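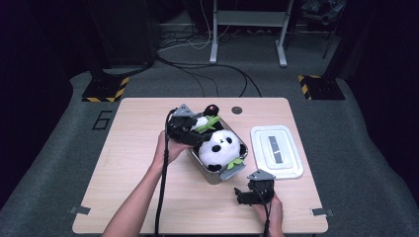

5. Recording and checking a hand-held gripper session

Reading time: 4 minutes

This section covers the Rudero recorder from first connection to an accepted episode. It assumes that the Arain tracking service is installed and that both grippers have been given an ID (section 3). Training a policy from the recorded data is covered in section 8.

5.1 Before you start

1. Seat the cable of each gripper fully at the computer end. Leave enough slack for the hand to cross the whole table.
2. Start the tracking service and wait for the state READY.
3. Start the recorder. The left and right channels should both show a green bar.
4. Select a task file. A two-handed packing task, such as fitting a soft toy into a steel tray and putting the lid on, uses the template pack_and_close.

Note: The recorder takes the left and right assignment from the gripper ID. If the grippers are swapped between hands, the software gives no warning and the session has to be relabelled by hand.

CAUTION: Do not connect or remove a gripper while the recorder is in the state ARMED. The clock offset is measured once, on arming, and is not measured again.

5.2 Zeroing the jaws

1. Open Devices > Jaw width.
2. Close the left gripper fully, without squeezing, and press Set closed.
3. Open it fully and press Set open.
4. Repeat for the right gripper.
5. Move both triggers slowly through their full travel. The two curves should be smooth, with no flat part in the middle.

If a curve has a step in it, repeat from item 2. If the step remains, replace the fingertip and zero again.

5.3 Recording an episode

1. Put the objects in their starting places. Vary the angle of the tray and the position of the lid between episodes, within the limits in the task file.
2. Hold both grippers open and clear of the objects.
3. Press Arm. Keep both hands still until the tone sounds.
4. Carry out the task at a steady pace. Pauses longer than 3 seconds are marked as idle and cut by the planner import.
5. Return both grippers to an open position above the table and press Stop.

Note: Soft objects change shape under the jaws, and the object tracker will often lose them for part of an episode. This is not a fault. For tasks marked deformable = yes, the importer uses the gripper poses and the head camera view and ignores the object pose channel.

Note: A polished metal tray can return bright reflections. If the perception log shows repeated rim_lost messages, lower the exposure by one step. Do not change the gain.

5.4 Checking the result

1. Open the episode in Eneck and run Check > Timing. The largest gap between channels is shown in milliseconds. Reject the episode if the value is above 52.
2. Run Check > Pose. Any jump in the path of either gripper is drawn in orange.
3. Play the last part of the episode at half speed and confirm that the end state matches the one in the task file.
4. Press Accept or Reject. A rejected episode is kept on disk but is left out of the export.

An episode can hold up to 3,000 steps. Longer recordings are split at the nearest idle section, and both halves then need checking.

5.5 Error codes

E204 No pose from one gripper. The plate on top of the gripper is hidden from the tracker, usually by the other forearm. Repeat the episode.
E211 Jaw width out of range. Zero the jaws again (5.2).
E230 Clock offset not set. Stop, disarm and arm again.
W17 Idle time at start. Trimmed on import; no action needed.

Changes in this issue (March): item 3 of 5.4 added at the request of S. Jacquet. Timing limit in 5.4 revised, J. Ogola.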